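The Bench Project: Can a Messy Table Be Shared?
Term project report, Home and Small Spaces elective
Project partner: Roxana Huaranga
Monday, July 15, 2024

Why a table

My first idea was a balcony herb garden, which fell over the minute I remembered it was winter and I don't have a balcony. My second idea was looking me in the face every time I walked into the Ovilby room. There's a white table in there that everyone uses for everything. The flower arranging people want it for their vases, the potting people want it for dirt, and whoever comes in last gets to work in whatever's left over. I'd been grumbling about it since January, so when our teacher, Josefien Van Dijk, asked us to pick a real problem in a real space, I put my hand up before Roxana could talk me out of it.

The question we settled on was pretty simple. Can one table do both jobs, potting and flower displays, without somebody getting cranky? And if it can, what's the least amount of tidying you need to do in between?

What we did

We ran it over 13 days. For the first part we didn't change a thing, we just wrote down what was left on the table at the end of the day and who had to move it. (Mostly me. I wrote my own name so often that I started using initials.) For the second part we brought in our routine, which Roxana named the Quezada method after the street she lives on, and I never came up with anything better.

The routine goes like this. Sweep the crumbs of dirt into the tub first, dry. Wipe with the damp cloth, long way, then fold the cloth over and wipe again with the clean side. Tools go back to the wall side. Vase goes back last.

The dry sweep turned out to matter heaps. We'd both been going in with a wet cloth straight away, and all that does is make mud and spread it around in a nice wide arc. I'd have sworn I knew how to wipe a table before this project!

The cloths

We bought ours from Kovanel, plain off-white ones, no pattern. Roxana wanted dark ones so the stains wouldn't show and I wanted light ones for exactly the same reason, so I could see when one was done for. We went with light. I still think that was the right call, although I'll admit they look pretty awful by the end of a week. The brown marks come out a bit in a hot wash and then sort of settle in for life. The green is worse. We had a go at it with ordinary dish soap, then with bicarb, and then I left a cloth soaking in 900 mL of warm water overnight and forgot it until the following afternoon. It was still green. I've stopped fighting it. A cloth with a green patch wipes a table just as well as one without, and Mum says the same about tea towels.

The flowers

We used artificial flowers on purpose. Real ones would have meant water on the table, changing it, and petals dropping all over our notes, and we wanted the display to be the same every day so that only the mess changed. The yellow ones were the favourite by miles. Roxana stuck a spiky pinky-purple one in with them to give it some height, and I was against it for a whole day and then came around — it does make the yellow look brighter. The vase is a ribbed glass one from the Trelon op shop. The ridges hold dust like you wouldn't believe, so if you're doing this at home, get a smooth one.

What we found

In the first part, people moved somebody else's stuff 23 times. In the second part it was 3. I was very pleased with that until Josefien pointed out that everybody knew we were watching by then, and they were probably on their best behaviour. Fair point. If I did it again I'd leave a gap of a couple of weeks in the middle and let people forget about us.

Other things from our notes:

Putting the trowel down on the cloth's edge was the most common shortcut. People did it so the trowel wouldn't leave dirt on the table, which sort of works, but then the cloth can't be used until someone shifts the trowel.

Clumps of dirt get left more often than fine dirt. I think a clump looks like something you'll come back for.

The table itself will never look new. Some of the grey smears and scratches were there on our first day and they didn't budge for anything we tried, so we agreed early on that "clean" meant no dirt you could pick up on a finger. The colour of it was off the table, so to speak.

What I'd change

I'd put the tub closer. It lived on the floor at the far end, and on a tired afternoon that's a long way to carry a handful of dirt. I'd also have a second cloth hanging up so there's always one ready, and I'd give the trowel a proper hook. Roxana would like it noted that she suggested the hook in the very first week.

We're leaving the routine taped up beside the door for next term's group, with one line added in red texta: pick the brown clumps up before you put the cloth down. I'm still forgetting that one myself, and I wrote it.

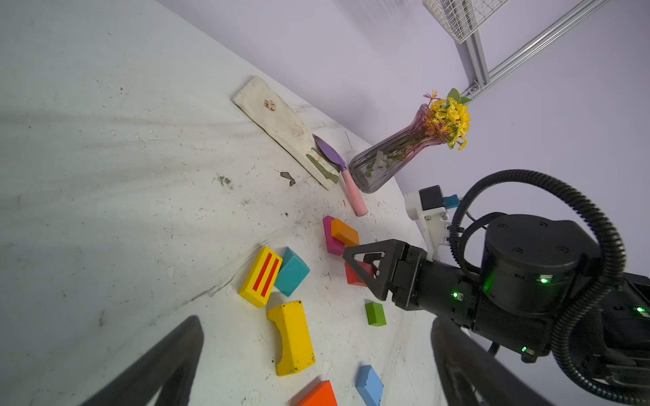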